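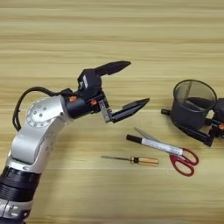
**Nistitdale tool bench project, progress to the end of May**

Dear Bayu Tjoa,

Thank you again for being so patient with us over the spring! You asked for a plain account of where the money has gone, so I'll start with the worktable, which took up far more of our time than I had planned for.

We settled on a light wooden top, pale beige and tan with the grain running lengthwise (the Plirnenthorpe yard had a darker one, but small tools were hard to pick out against it). I am very fond of it, and I think you will be too.

Sorting the hand tools is going well. Of the 50 donated by Tambunan, 18 needed cleaning and 16 of those are done. The other two have stiff hinges and are soaking in oil at my house, much to my family's delight.

Spending is within the grant, apart from the delivery charge from Trurka, which came in higher than quoted. I've written to them and will pass on whatever they say.

Still to do before summer:

- label the three drawers
- finish the loan book, with a page for each tool
- write up the bench rules in large print

Our first open session is on a Tuesday, starting at six in the evening, and we would love to have you there if you can manage the drive. I'll send the receipts separately once I have them in order.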